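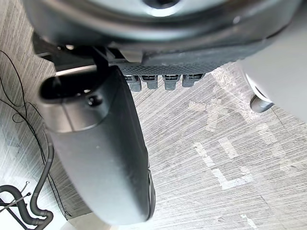 Why does a piano go flat in winter when nobody has touched the tuning pins?

The soundboard loses moisture once the heating comes on, its crown drops, and the strings that bear on it through the bridges lose tension.

Print
E-mail

December 25, 2019

I have been logging the humidity next to my upright since March, and the house is quiet enough today to write up the results. The piano is a Danko, a tall upright with a full iron frame and a spruce soundboard. It stands against an inside wall in the front room, away from the radiator but in the same air. It was tuned in spring and again in the fall by Radek Šindelář, who also looks after the instruments at the music school in Nelleck and is patient with questions.

The logger is a cheap one. It hangs from the back of the bottom panel on a piece of string and records temperature and relative humidity. I had 1,578 usable readings after throwing out the stretch when the battery was failing and the sensor reported a constant value. Before starting I checked it with the salt test: a bottle cap of table salt made into a paste with a little water, sealed in a plastic bag with the sensor overnight. The air above saturated salt settles close to 75 percent at room temperature. Mine read two points high, so I subtracted two from everything. This is a one-point calibration and says nothing about the error at the dry end, which is where I most want to know it. There is a second salt, magnesium chloride, that settles near 33 percent. I have not bought any.

The yearly curve is what you would expect. It climbs slowly through spring, stays high and lumpy through the summer, and drops off a ledge when the furnace starts. The drop took less than a week. The interior of the piano lagged the room by several hours on any given day, and the small daily swings were much smaller inside the case than on the bookshelf, where I ran a second sensor for a while. A closed case is a fair buffer against a window left open for an afternoon. It does nothing against a change that lasts a month.

For pitch I used a tuning app and the same six notes each time, one in each octave except the highest. I muted the outer strings and measured the middle string of each unison. The order was always the same, lowest to highest, with the bottom panel on and the lid closed. I mention this only so that anyone who wants to repeat it can do so.

The result that surprised me was how uneven the change is. I had assumed the whole piano would go down together, like lowering a flag. The bass strings barely moved. The notes just above the break, where the strings cross from the bass bridge to the long treble bridge, moved the most, and the top octave moved very little. Radek says this is entirely normal and that he can tell what month it is from the tenor section. The lowest notes on the long bridge have plain steel strings that are short for their pitch, so they sit at fairly low tension. A given rise or fall of the bridge is a larger fraction of a small stretch, and the pitch follows.

The practical consequence is that a piano does not sound flat in January so much as it sounds wrong with itself. Octaves that cross the break are the first to go. If you play alone you may never notice the overall pitch, but you will notice the octaves.

I wrote to Margit Pintér, who rebuilds older uprights, to ask whether it was worth fitting a humidity control system inside the case. The usual arrangement has a heating rod, a small water tank with wicks, and a humidistat that switches between them. Her answer was longer than I expected, and I have her permission to summarize. On a piano in a house with forced air she would fit one without hesitation. On a piano in a room that already stays within a moderate band she would first humidify the room, which helps the furniture and the people as well. She has also seen more than one system left with an empty tank for years. The rod kept working and the humidifier did not, so the thing spent each winter drying out a piano that was already dry.

Lenka Jireš commented on my earlier post that she uses a jar of water in the bottom of the case. My mother did this too. The trouble is that there is no control at all. Evaporation from a jar depends on the surface area, the temperature, and the air movement, and inside a closed upright there is very little air movement. I tried it for two weeks in November. The logger moved by less than its own error. A jar also tips over eventually, and the keybed and pedal trapwork are directly in the line of fire. I would leave it out.

What I have done instead is put a Curnine evaporative humidifier in the room. It is the plain type with a fan and a paper filter. I chose evaporative over ultrasonic for one reason, the mineral content of our water, which an ultrasonic unit throws into the air as white dust. The model I have cost a little over 300 with the first spare filter, more than I wanted to pay. It is set for 42 percent, measured at its own sensor, and the inside of the piano has stayed within a few points of that since the start of the month. On the coldest nights it cannot keep up, and I turn the target down anyway to stop water collecting on the windows. The window glass sets the upper limit in an old house. There is no point arguing with it.

Some notes on placement. The humidifier should be across the room from the piano, with the outlet pointed somewhere else. Mine was too close for the first few days and the treble end of the case read higher than the bass end, a difference I would not have found with one sensor. The filter starts to smell before it looks bad. The tank needs rinsing more often than the manual says.

On scheduling: if you tune twice a year, do it after the humidity has settled in each season, a few weeks after the heating goes on and a few weeks after it goes off. My fall tuning was done too early. Radek came in the last mild spell, the furnace started soon afterward, and the tenor had slid by the time the leaves were down. He had suggested waiting and I had guests coming. Brigitta Kaufmann, who was one of those guests and who plays far better than I do, was polite about it.

I do not have a clean before-and-after comparison. To get one I would need a winter without the humidifier, and I have only part of one, the weeks before it was delivered. The pitch recovered partway once the humidity came back up, but not to where Radek left it. Some of that is probably string and pin settling, which does not reverse. A pitch change from the soundboard should come back when the moisture does, with a delay. The wood takes much longer than the air, and I have seen the pitch still creeping upward a good ten days after the reading had leveled off.

Next I want to move one sensor to the back of the piano, between the posts and close to the soundboard itself. The back of an upright is open, and against a wall it is its own small climate. I also want to measure the wall temperature there. If the wall is colder than the room, the relative humidity at the board will be higher than anything I have logged so far, and part of the curve will need correcting. The piano has to be rolled out from the wall to do this, and the left rear caster on the Danko does not turn.

Print
E-mail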